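# The Long Breakfast

I had been in Zarkirari for less than an hour when somebody put a spoonful of sour cherry jam in front of me and told me to eat it on its own, no bread, before anything else. I did as I was told. It was sharp and dark and still had whole cherries in it, and I remember thinking that I'd been eating breakfast wrong my entire life (a granola bar, usually, standing up, often in a coat).

The town has 13 places that serve breakfast and almost nothing else. They open early, they close when the eggs run out, and on a weekend morning you can walk the length of the main street and smell butter the whole way. People drive in from two hours off to sit down at nine and get up again after noon. Zarkirari doesn't have a beach or a castle or a famous son. It has breakfast, and it takes breakfast very seriously!

My guide to all this was Fadime Karaca. Her family's place is called simply Karaca, and it has been feeding people at the top of the hill since her grandmother started selling flatbread out of the front window. Fadime took over the stove at 22. She cooks fast and talks faster, and she has strong feelings about tomatoes.

"You can't hurry them and you can't fix them," she told me, slicing one so ripe it barely held together. "If the tomato is bad, we serve cucumber. People complain. Let them complain."

A full breakfast at Karaca comes out in waves. First the cold things: olives, white cheese, a stringy aged cheese that squeaks a little, honey with clotted cream, cucumbers, peppers, a bowl of walnuts, and whatever jams are going. Then the bread, which arrives hot and keeps arriving. Then eggs, either fried in a little copper pan with sausage or scrambled loose with peppers and tomato, and you fight over the last of it with torn-off crusts. Tea comes the whole time. You stop asking for it after the first glass, and it shows up anyway. 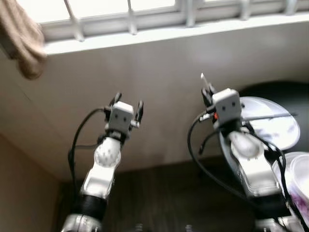
The jams deserve their own story, and in Zarkirari they have their own person. Zübeyde Keskin makes them for five of the breakfast houses, in a kitchen behind her home that has more pots in it than I have ever seen in one room. Last year she filled 700 jars. She does rose in late spring, then apricot, then sour cherry, then fig, and in the cold months she does quince, bitter orange and a green walnut jam she put up back in early summer and has been waiting on ever since.

That green walnut jam is worth a trip by itself. The nuts are picked before the shell hardens, peeled (she showed me her fingertips, stained nearly black, and laughed), soaked for days with the water changed over and over, and finally cooked whole in syrup with a few cloves. What you get is a soft, inky thing that tastes like cola and Christmas and a little bit like tree. I ate four. Zübeyde ate none, and told me she hasn't been able to stand sweet things for years.

"I taste for the boil," she said. "I look at how it falls off the spoon. The sugar I already know."

She learned from an aunt who wrote nothing down, so Zübeyde writes everything down. Her notebook goes back to her first season, and it's full of weather. Wet March, late apricots. Dry summer, small figs, use less sugar. She reads it the way some people read old letters, and she'll stop halfway down a page to tell you who got married that year and which jam was on the table.

What surprised me most was how little anyone in town wanted to make breakfast fancy. I kept waiting for foam. There was a stretch a few years ago when a place called Sunutik opened near the bus station with tall stools and single plates, everything neatly arranged for one, and it was good! The cheese was excellent. But customers kept asking for the food to be put in the middle, and then for extra little dishes, and then for normal chairs. These days Sunutik serves the same spread as everyone else and is packed by ten.

The sharing is the whole thing, really. A plate for one has an end to it. A table covered in small dishes doesn't, or at least it's hard to say where, and so you have another olive, and someone starts on a story about their brother-in-law's car, and the bread basket comes around again. I timed the table next to mine at Karaca: three hours and ten minutes, two generations, one baby asleep through most of it. They ordered eggs twice.

It works on a small scale too. I'd assumed you needed a crowd and a big slab of a table, and Fadime thought that was very funny. She eats her own breakfast after the rush, usually with one other person, at whatever surface is free. The trick is small dishes, she says, smaller than you think, and filling them again when they empty. Saucers are perfect. So are the lids of jars. A table that holds two coffee cups will hold a proper breakfast if you let the plates overlap and keep the teapot somewhere else.
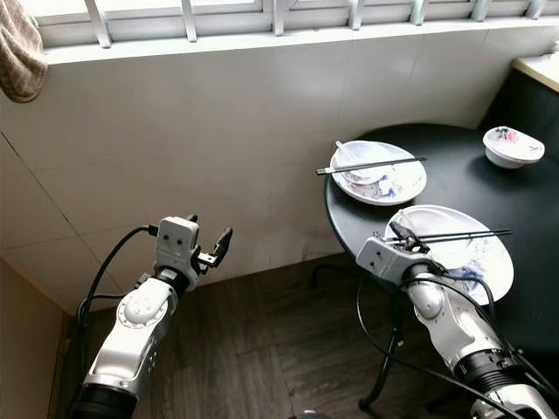 *A small round black table against a white tiled wall.*

So I came home and tried it. My first attempt was a bit of a mess, I'll admit. I bought too much, I boiled the eggs instead of frying them, and I put out a hard cheese that had no business being there. But by the third weekend I had the hang of it, and now it's the thing I look forward to from Thursday on. If you want to try, here's how I'd start.

**Two cheeses, one soft and salty, one with some age.** Cut them thick. Thin slices dry out over a long meal, and it will be a long meal.

**One good jam.** Fruit you can see. If all you can find is the smooth kind, go for honey and pour it over the thickest cream you can get hold of.

**Olives, dressed.** Oil, dried oregano, a squeeze of lemon, done the night before. Fadime adds a pinch of red pepper flakes and so do I now.

**Vegetables with nothing on them.** Cucumber, tomato in season, a handful of parsley to eat like salad.

**Eggs last.** Wait until people have slowed down. Melt more butter than seems right, let it foam, crack the eggs in, and carry the pan straight out with a folded towel under it.

**Black tea, strong, in small glasses.** Brew it dark and thin it with hot water to taste. Keep the kettle on low and top up the pot as you go.

Bread I leave to you and your bakery, though warm it up, please, even if it's fresh. Ten minutes in a low oven wrapped in foil makes a world of difference.

I called Karaca last week to check a couple of details for this piece, at what I thought was a quiet hour. Fadime picked up with a pan going in the background. The quinces were in, Zübeyde had already started on the first batch, and there was a table of nine waiting on their second round of eggs, so could I please call back after one?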